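Jodura presenta «Todo a la cama», una jornada para vaciar el cajón que no abre nadie

NOTA DE PRENSA
17 de junio de 2022

La asociación vecinal Jodura abre la inscripción para la segunda edición de «Todo a la cama», un taller doméstico de orden dirigido a quienes guardan en el mismo sitio el té, los calcetines y la esperanza de encontrar algún día la pareja de los calcetines. Habrá 13 plazas por turno y seis turnos, todos en los locales de Birkow, la antigua tienda de colchones que cede el espacio y, muy oportunamente, también las camas.

El método no tiene misterio. Cada participante trae de casa el contenido de un cajón, lo extiende sobre una colcha y decide qué entra en el recipiente y qué se marcha. La organización pone un cubo grande por persona. Las excusas corren por cuenta del asistente.

«En febrero, durante la primera edición, una señora defendió con argumentos muy serios una bolsa de gomas elásticas», recuerda Leonora Magbanua, coordinadora del taller. «Perdimos el debate. Las gomas volvieron a casa con ella.»

La convocatoria insiste en los objetos pequeños, que son los que de verdad ocupan. Un armario impone respeto y uno acaba por ordenarlo – un paquete de pañuelos con gatos de dibujos animados puede pasar años sin que nadie le pida cuentas. Lo mismo vale para la cajita de motivos florales azules, la bolsa transparente de té verde o el calcetín naranja de pelo suelto, categoría en la que Jodura se declara especialista.
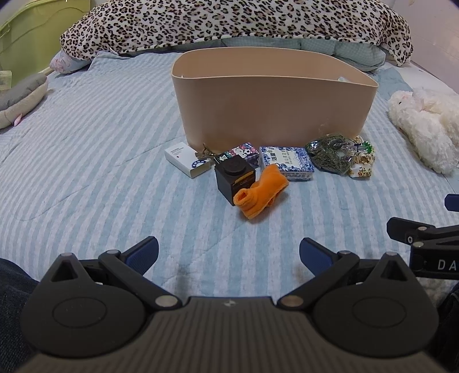

Qué se hace en cada turno

Las sesiones empiezan con el reparto de camas y siguen con una clasificación en tres montones: lo que se usa, lo que se regala y lo que se discute. El tercero suele ser el más alto. Dexter Dalisay, encargado de moderar las discusiones, aplica una norma sencilla: quien no recuerde para qué servía un objeto dispone de diez minutos para inventarse una respuesta convincente.

Lo descartado en buen estado pasará a la mesa de intercambio de Mahuika, donde cualquiera puede llevarse algo a condición de dejar otra cosa. La organización admite que esto reduce poco el volumen total de trastos del barrio, pero los hace circular.

Inscripción

La cuota es de 6 euros e incluye el préstamo del cubo y una infusión. Las reservas se hacen en el mostrador de Jodura, en horario de tarde, preguntando por Virgilio Macaraeg. Se ruega traer los calcetines lavados.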